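El viejo ordenador de la familia se resiste a jubilarse

Pues nada, que este mes de abril me ha dado por el orden. Empecé por el trastero y acabé con el ordenador viejo abierto, intentando decidir si le daba otra vida o lo llevaba al punto limpio. Lo compramos cuando vivíamos en Vustby y dentro están (creo) todas las fotos de aquellos años, casi 300 carpetas con nombres tipo "varios2" y "varios2bueno". ¡Un desastre!
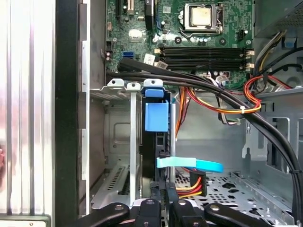 Lo que quería salvar

Las fotos, claro, pero también las recetas de mi abuela, que pasé a limpio un verano entero y nunca imprimí. Su arroz con leche lleva 30 minutos largos de cuchara y una corteza de limón que hay que sacar a tiempo. Yo siempre la olvido dentro y amarga un poco.

En Kandpal, la tienda de abajo, me pedían 20 euros por pasarlo todo a un disco externo. Me pareció bien de precio, pero soy cabezota y quería intentarlo yo primero, con un café al lado y la radio puesta.

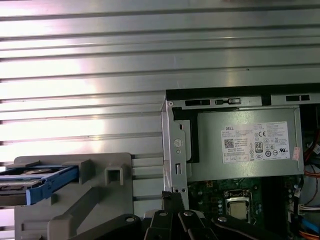 Y claro, una se pone a mirar fotos antiguas y se le va la tarde. Salió el viaje a Grirnora, con aquella pensión donde desayunábamos sopa, y el perro de Plelau que nos siguió hasta la estación. Tres horas así, sin ordenar ni una carpeta, muerta de risa yo sola.

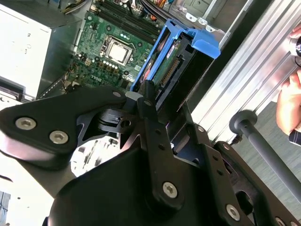 Próximo capítulo: el arroz con leche

Este fin de semana lo hago, con la receta delante y la alarma puesta para el limón. Si sale decente la copio entera por aquí. Y si alguien sabe cómo se encuentran fotos repetidas sin mirarlas una a una, que me lo deje en los comentarios, ¡por favor!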